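Two sets of fingers, one glass and a good deal of patience

Anyone who has dropped in on the Potberg workshop since October will know that the talk over tea has been of very little except fingers. The team there has been trying out two designs of printed gripper finger side by side, and on Thursday they opened the doors for an afternoon so that the rest of us could come and see how the comparison is getting on.

The first set, which everyone calls the Laaksonen pair, is the stiffer of the two. The second, the Zodora pair, has a little more give in it and was drawn up over the summer by Solomiia Hutsuliak, who has been looking after the trials and who was kind enough to spend most of the afternoon answering questions (including several from me that she must have heard many times before). Both sets fit the same arm and both are run from the same Turkisham controller, so that whatever differences show up in the results can fairly be put down to the fingers themselves.

Glass is where most of the interest lies. A plastic cup will forgive a clumsy grip, and a drinking glass or a test tube won't, and it is hard for a camera to see properly into the bargain.
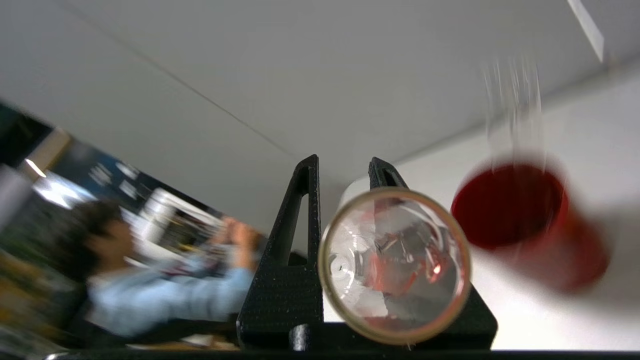 A clear glass held at the gripper during the finger trials at Potberg.

So far the log runs to 563 grasps, shared out between the two sets, and each one is written up with the object, the grip force and a short note on how it went. The Zodora fingers have managed 94 per cent of their glass grasps without a slip, and the Laaksonen pair is a little way behind on glass but rather better on anything heavy. Solomiia was careful to say that there is plenty still to do before anybody picks a favourite, and that she has changed her own mind more than once.

Na-rae Yang, who looks after the camera side of things, has had her own puzzle to work on. Reflections in curved glass can send the arm wandering off towards something that isn't there, and she has spent a good many evenings moving lamps about and adjusting the exposure. She told us that the test tubes had been the best teachers of the lot, being so narrow that a small mistake in aim shows up straight away, and she spoke about them with real fondness! 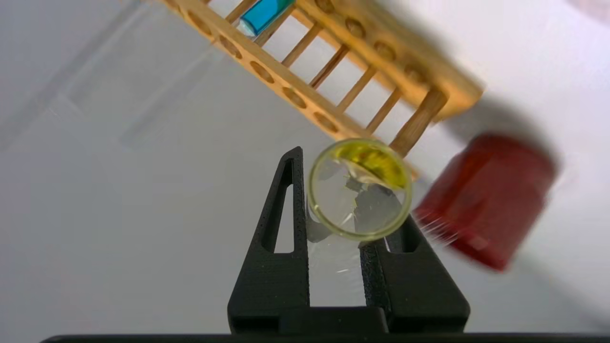

Will the same fingers suit every job?
Probably not, and the team isn't trying to make them. The hope is to settle on one set for light glassware and keep the other for heavier things, with a quick way of swapping between them that doesn't need the arm to be set up afresh each time.

The swapping itself still takes 6 minutes, which Solomiia would dearly like to bring down, and a new mounting plate is being printed with that in mind. Trials carry on through the rest of the term, and the workshop will put its grasp notes up on the noticeboard by the stairs once both sets have been through the full list of objects. Visitors are welcome in the meantime, though it is best to ring ahead.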